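Kadlec Grasumora Carpet, Linear Gray: Review After a Winter and a Spring
By Miroslava Šťastný
Jun 16, 2021

I put the Grasumora down over a concrete slab in a ground-floor workroom. It gets foot traffic all day, chairs on casters, and hard-edged things being set down on it. The old floor was a sheet vinyl that had started to curl along the outside wall. I wanted something quieter, and I didn't want to spend a lot on it.

The color I ordered is called Linear Gray. It is a low carpet with fine streaks of lighter and darker gray that all run in one direction. On the sample card it looked almost flat. Over a whole floor the streaks are easier to see, and you do have to decide which way you want them to go. I ran them the long way, from the door to the back wall. Fidelina Condori, who did the fitting with me, wanted them across. She may have been right, as the room is narrow and now looks a little narrower.

It comes in tiles, packed 8 to a box. The boxes are heavy and the cardboard is thin, so carry them from underneath. Each tile has an arrow on the back. Check it every time. We turned one the wrong way near the radiator and did not notice until the next morning, and once you have seen it you keep seeing it.

Cutting is easy with a fresh blade and miserable with a used one. We went through 5 blades. Cut from the back, against a steel rule, and take two passes. The edges stay clean and did not fray on us, even around the door frame where I had to trim twice. We used the tackifier Kadlec recommends, put on with a roller. It smelled for two days with the windows open.

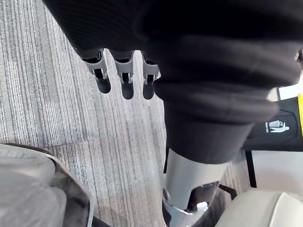 Wear has been good so far. The busiest strip, just inside the door, is a little flatter than the rest if you get down and look along it, but standing up I can't tell the difference. The casters leave no tracks. Heavier things do leave dents, and these take a day or so to come back after the weight is moved. One dent by the shelving has not come back at all — that was a cabinet left in the same place from the first week.

The mixed gray hides dust and lint very well. Thread and pale crumbs disappear into it. This is mostly a good thing, but it also hides small screws, and I have found more than one with the vacuum. If you do any kind of bench work, keep a magnet on a stick handy.

I have had two real spills. Coffee came out with cold water and a cloth. Machine oil did not, and after three tries I lifted that tile and put in a spare. The swap took a few minutes. The new tile looked slightly brighter for a couple of weeks and then blended in. Buy an extra box at the start, because shades can vary between batches.

Noise is where I noticed the biggest change. The room used to ring when anything was dropped, and now there is a dull thud. It is still hard underfoot, though. There is no cushion to speak of, so if you stand in one place for hours you will want a mat. I use a Stillar mat at the bench and it stays put.

I also looked at the Cidora tile, which is thicker and softer. It cost 40 percent more at the shop I use, and chairs dragged on the display piece. For a sitting room I would pick that one.

The whole job, with adhesive and the spare box, came to just over 2,000 dollars. That did not include pulling up the vinyl.

Good points: hides dirt, easy to cut, single tiles can be replaced.
Bad points: hard underfoot, oil stains stay, arrows on the back are printed too faintly.

I would buy it again for a workroom or a hallway. Fidelina has since ordered the darker one for her back office, and is running it across.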